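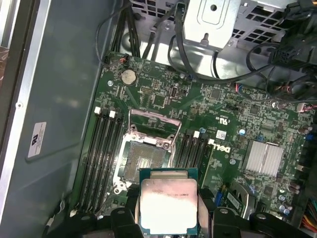

A processor and an open computer chassis.

The Ferry Clock

The letter from Hevport came on a Thursday, folded in three, and Manaia Tipoki read it standing in the doorway with her shoes still wet from the garden. It said that her uncle's room must be emptied before the end of the month. It did not say that anybody was sorry.

She had not been in Hevport for 15 years. She took the morning bus to Onolmont, and from Onolmont the ferry, which was called the Mahuika and which was smaller than she remembered. A boy sold tea from a window. He gave her too much change and she gave it back to him, and he looked at the coins as if she had made a mistake in his language.

The sea was gray and without much movement. Two women near her were speaking about a wedding in May, whether there would be enough chairs. Manaia listened to them with pleasure. It was a long time since she had heard people say "enough chairs" in the accent of the islands, with the last word pulled out like dough.

Her uncle had repaired clocks. Before that he had repaired radios, and when she was a girl he repaired anything that people put on his table, also shoes. He kept a book where he wrote every job with a number. The last number she had seen, as a child, was 2984, a kitchen clock from the priest. She remembered it because he had let her write it herself, and she had made the nine backward, and he did not correct it.

The landlady waited at the street door with the key in her apron.

"You have his forehead," she said.

"Everybody tells me this."

"It is not a compliment. He was stubborn." She went up the stairs first, holding the rail. "I told him to go to the hospital in Onolmont. He told me that he had a clock to finish. I said, the clock can wait, it is a clock. He did not find this funny."

The room was on the third floor and smelled of oil and oranges. The bed was made. On the table by the window there was a lamp, a cloth, a row of screwdrivers from the smallest to the biggest, and a round clock with a white face, lying on its back. Manaia knew it at once. It was the clock from the ferry office, the one that hung over the ticket counter and was always four minutes late, so that all of Hevport was in the habit of arriving four minutes late to the boat, and the boat was in the habit of waiting.

"They brought it to him in the winter," said the landlady. "There is a new man in the office, from Prornis. He wants that everything is exact."

"And did he repair it?"

"How can I know? I rent rooms."

When she was alone, Manaia sat down in his chair. It was too low for her, as it had been too high before. She opened the book and turned to the last page with writing. His hand had become large and loose. The line said: Ferry office, wall clock. Nothing wrong with it. Under this, in pencil, there was something more, and she had to bring it to the lamp. Tell them next week.

She turned the page to see if there was a next week, but the rest of the book was white.

She worked until the evening. She put the shirts in one box and the tools in another, and the oranges she gave to the landlady, who took them without a word and came back later with soup. They ate at the table with the clock between them. Neither of them moved it.

"What will you do with that?" the landlady asked.

"Bring it back. It belongs to the office."

"And what will you say to the man?"

Manaia put her ear down to the glass. It was ticking, very quietly — she had not noticed it all day. She took her telephone out of her bag to compare, and then she looked at the hands of the clock for a long moment.

"That my uncle examined it," she said. "That he found no fault."

The landlady wiped her bread around the plate. Down in the harbor the Mahuika sounded her horn for the last crossing, and under the window somebody was running, with a suitcase that knocked on the stones, and somebody else was calling to him that he should walk, there was time.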